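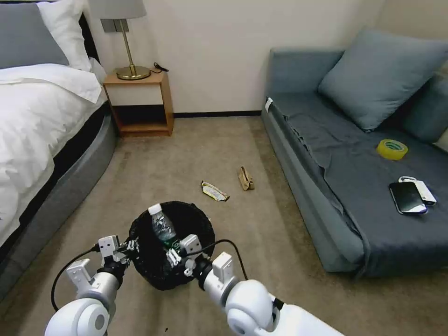

Clear bottle with a white cap, black mesh wastebasket.

Treltdale Bottle List, README

Hi! I typed this up from my own notes on what shops in Treltdale charge for bottled water. It has 2525 rows in one CSV, and prices are in cents. I started in September, so the early rows are a bit messy – sorry! Kovitz and Miltel are store names, Entili is a brand. A blank size means I forgot to write it down. Sizes are in milliliters, mostly 1000 or 2000. Use it however you like.

Last updated 3 March 2020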